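3. Opening habits and indoor air in the Sulholm flats

Figure 1. Top-part window with the sash pushed outward, stay arms on both sides, handle on the bottom rail.
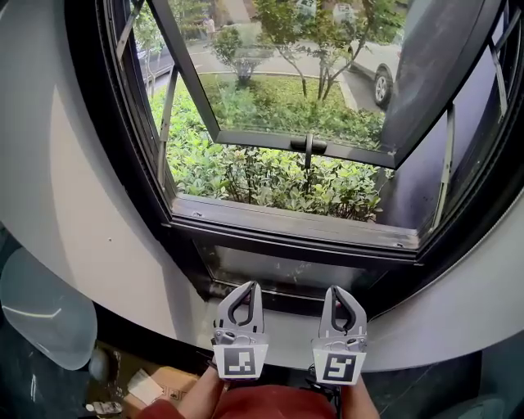
3.1 Sample and setup

We logged 48 flats at Sulholm, all on the same floor plan, all with the heating run from one plant. Loggers were Clevari units, one in the bedroom and one in the living room, reading CO2, temperature and relative humidity. Contact sensors on every sash that opens. Bedroom loggers sat on a shelf or dresser at bed height, away from radiators. Living room ones wherever the household would put up with them, mostly bookcases.

Logging started in January and ran until September 2017. 2 flats dropped out early (one move, one household that kept unplugging the logger) and are left out of everything below except the sensor drift check. Households also filled in the Pap diary, a one-page sheet with tick boxes for cooking, showers, laundry dried indoors, guests, and whether anybody slept with a window open. Diary return was good in winter and got patchy once school let out.

3.2 What counts as an opening

This took longer to settle than it should have. A contact sensor gives open or closed and nothing in between, so a sash cracked a finger's width reads the same as one pushed out as far as its stays allow. The Flirard study had the same problem and dealt with it by treating all openings alike. We did the same for the main results, then split by duration as a rough stand-in. Anything under two minutes was dropped: mostly people shaking out a cloth or checking the weather. Openings less than a minute apart were merged into one.

That left 761 night openings in the heating season, night meaning from the time the bedroom light level fell and stayed down until it came back up. Daytime openings are far more numerous and are handled separately in Section 5.

3.3 Winter nights

Most households did not sleep with the window open in cold weather. The ones that did, did it nearly every night, whatever the temperature outside. So the night openings come from a small group of steady openers and a long tail of flats with one or two. Pooled averages hide this badly. We report per-flat medians throughout.

In closed bedrooms CO2 climbed through the first half of the night and flattened out before morning, higher where two people slept and the door was shut. Leaving the door to the hall open helped more than we expected, in some flats nearly as much as a short airing before bed. The short airing itself washed out fast, levels were back on the closed-window curve well before the middle of the night. Diary notes suggest people beleive the bedtime airing lasts until morning.

Humidity is messier. Laundry dried indoors swamps everything else on the days it happens, and the diaries miss some of those days. Steady openers had drier bedrooms but also cooler ones, and we can't pull the two apart with this data. Mold was not surveyed. Should of been, the next round includes it.

3.4 Reasons given

The diary had one free line at the bottom for comments. Noise was the most common reason for keeping the window shut, then cold, then heating cost. Reasons for opening were less varied: stuffy, smell of cooking, "always have". A few mentioned headaches on waking. We did not code the comments formally, the sheet was not built for it, and treat them as background to the questionnaire items in Section 4.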